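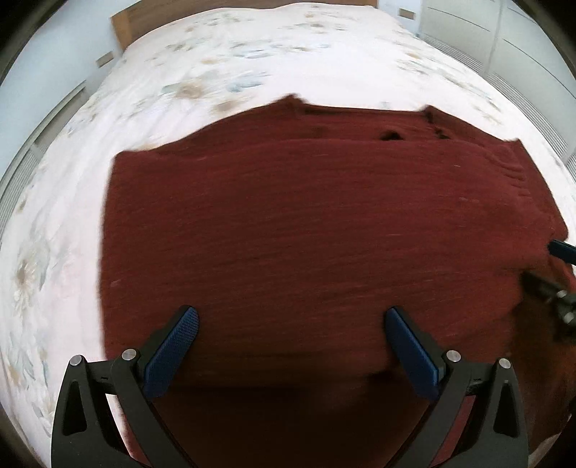

Chamado: queda no resultado da política de dobra, só nas peças vermelho-escuras
Projeto: Clavo / dobra de malha sobre a cama
Status: aberto (mas andando!)

Terça, 9h. Gente, voltei no problema do tricô. Treinei de novo com 200 demonstrações, tudo no pipeline do Eshun, e nas camisetas claras ficou uma beleza. No tricô escuro a política fecha os dedos cedo demais e belisca o ar (dá uma raiva!). De 16 tentativas, 7 pegaram a barra do tecido. Muito pouco.

Primeira suspeita: calibração da abertura da garra. Refiz as duas, esquerda e direita, e não mudou nada. Descartado.

11h30. Segunda suspeita: exposição. Com o edredom claro ocupando boa parte da vista, o automático derruba tudo e a malha vira uma mancha só, principalmente na sombra entre os dedos. 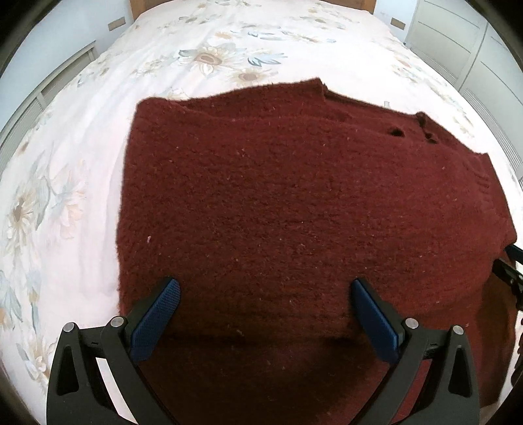

Travei a exposição mais alta, deixei o edredom estourar um pouco e rodei o filtro do Pustulex para jogar fora os trechos borrados. Perdi uns 60 segundos de gravação, nada grave. Agora o retreino está na fila do cluster Drellstead.

15h. Ainda esperando a fila... Alguém sabe se dá para fixar o ganho por episódio no Clavo, ou só por sessão? Procurei na configuração e não achei. Se for só por sessão, regravo as peças escuras separadas das claras e colo o resultado das novas tentativas neste mesmo chamado.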